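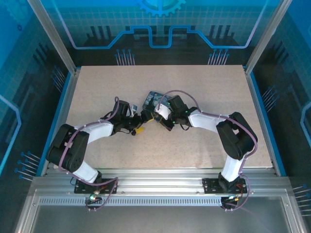

I'd go with the light top, Fenna. We had the same argument at Cendville when the old dark benches were replaced, and the light ones won mostly on small parts. A black screw on a charcoal surface is gone the moment you put it down. On a pale beige top with a fine speckle, like the one between the blue strips here, a dark blue case or a black cable stands out right away, and the speckle keeps the surface from looking like a sheet of paper under the lights. Plain white was too bright for the people who sit at it all afternoon.

On the edges: trim on the left and right sides only is fine if the front is covered by something else. Aluminum extrusion along the front does that job and gives you a slot to bolt things to, so you don't end up drilling the board. We drilled ours in two places before we knew better, and both holes have swollen. If you do have to drill, seal the hole the same day.

Things I would check before you order from Hendriks:

Ask for a sample of the speckle and put it on the bench for a week. The small chip they mail out looks darker than the full board.

Ask whether the trim comes in more than one color. Ours only came in gray. I would have liked blue, it makes it easier to see where the top ends.

Measure the walls first if you want printed panels around it. Sollau cut ours 4 mm too tall and we had to trim every one. A busy print such as circuit board tracks looks good in a photo but I would keep it on the walls and leave the top quiet – you need one plain area to rest your eyes on.

For cleaning we use warm water and dish soap, then a dry cloth. Alcohol is fine for marker but go easy near the trim, the glue doesn't like it.

I still have the offcut from our order if you want to try your own solder flux on it. It is big enough to be useful and I can leave it at the front desk.

Fenna Prins wrote:

> Hi all,
>
> We have money for one new bench top before the end of December
> and I need to pick a color. The choice from Hendriks is charcoal
> or a light speckled one. Usberg does a plain white but wants
> 30 days for delivery.
>
> Does the light one show every stain? And does anyone have a
> view on edge trim? I was going to leave the front bare and put
> a rail on it.
>
> Thanks,
> Fenna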